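The Lenihan Cup

The town of Onach has had a pie contest every December for 32 years, and for most of them the winner was my aunt Bellov. Bellov was her last name. She had a first name, but she had given it up for general use sometime before I was born, and even her husband called her Bellov, usually through a door.

The trophy was called the Lenihan Cup, after the dentist who donated it. It was a loving cup with one handle. The other had come off at a wedding. Bellov kept it on top of the refrigerator with the coupons in it and took it down once a year to drive it back to the Grange hall, where she would set it on the judges' table, wait four hours, and drive it home.

I was thirty when I decided to beat her. I had moved back to town after a job and a marriage ended in the same week, and I had the upstairs room at her house, the one with the sewing machine in it. I paid her in firewood. I had a great deal of time, and I had never once been asked to bring anything but ice.

"You want to enter," she said.

"I thought I might."

"With a pie."

"It's a pie contest."

She thought this over while she salted the eggs. "Well," she said, "they do let people."

The trouble was where to practice. I couldn't do it in her kitchen. She could tell from the driveway whether somebody had moved the flour. So I rented time in the back of the Zonen, a diner out on the county road that closed at two in the afternoon and had an oven built for feeding a railroad. The owner charged me ten dollars a session and whatever I made. By the second week he was asking if he could just charge me the ten dollars.

My first pie was apple, and you could have resoled a boot with it. The second had a good bottom and no top to speak of, the top having gone down to join the apples. I read books. I watched a man in a striped apron say the word "lamination" forty times. I bought lard from a farmer who wanted to know what it was for, and when I told him, he asked who I was up against. I said Bellov. He gave me back a dollar.

I took notes in the same notebook I'd been using for the divorce. One page said CALL ABOUT THE CAR and underneath it, MORE BUTTER, COLDER, LESS TOUCHING. I still think that's the best advice in there, and it covers both subjects.

Somewhere in the sixth or seventh try I gave up on apple. Everybody did apple. Bellov did apple. I went over to sour cherry, which came frozen in a bucket from two counties away, and things began to look up. The crust held. The juice stayed mostly where it was put. I ate a slice standing at the sink at the Zonen, then another, and then I sat down on an upturned milk crate and had what I can only describe as a religious experience with whipped cream.

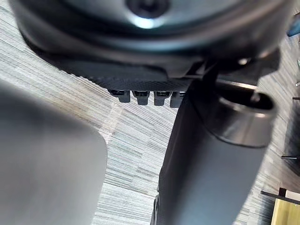 Kanini Mbwambo said cherry was a mistake. She said it with her mouth full, and went on saying it through a second slice. The judges were old, she pointed out, and they had old teeth, and a cherry pie was only as good as the person who had pitted it. Had I pitted them? I had not. The bucket said pitted. "The bucket," she said, and put down her fork, and looked at me as you'd look at someone about to lend money to a cousin.

So I went through the bucket by hand. It took two evenings and turned me pink to the wrist. I found six pits. I lined them up on the windowsill in the sewing room, where Bellov found them.

She didn't ask. She came down to supper and passed the potatoes and talked for a while about the furnace. Then she said, to the gravy, "Cherries are nice."

"Are they?"

"Very nice. Runny, if you don't know about the tapioca."

I did not know about the tapioca. I lay awake that night trying to decide whether there was anything to know. It could have been a kindness, or it could have been sabotage, and with Bellov there had never been a clear line between them. She had once told my mother that a certain hat was very becoming, and my mother wore it for eleven years.

I used the tapioca.

On the day, it snowed just enough for people to talk about it. There were nine pies on the long table, each with a number in front of it so the judges wouldn't know whose was whose. This fooled no one. Bellov's had a B cut in the top. She said it stood for baked.

The judges came down the line with their forks and their little cups of water. One was a retired principal who chewed as though he might have to report it. He had a bite of mine, stopped, and had another. The woman beside him closed her eyes. The third judge was Lenihan himself, ninety by then and brought in from his daughter's place for the occasion, and he took a large forkful, worked at it for a moment, and put his hand to his jaw.

You could have heard it from the coat rack. It was a small, clean crack.

So there had been seven.

He was very good about it. He said it was the bridge and not a real tooth, that he had put in worse himself, and that apart from the injury it was an excellent pie. The principal wrote something down. The cup went to Bellov, who accepted it by its handle and shook hands all around, including with me.

We drove home with the cup on the seat between us and the heater making its noise. She kept both hands on the wheel. When we got to the bridge over the creek she cleared her throat.

"It was the better pie," she said.

I told her she didn't have to say that.

"I know I don't. I had a piece while they were looking for his tooth." She drove a little farther. "You used the tapioca."

"You told me to."

"I told you about it," said Bellov. "I didn't know you'd listen. I'd have said something about the pits."

She parked, and carried the cup in herself. In the morning it was up on the refrigerator as usual, and I reached in for the coffee coupon and came out with a recipe card, brown at the corners, in her handwriting. It was for the apple. Half the amounts were missing, and where the oven temperature should have been she had written *you'll know*.

I didn't, of course. I burned the first one black. She ate a slice of it at the counter with her coat on and said they did let people.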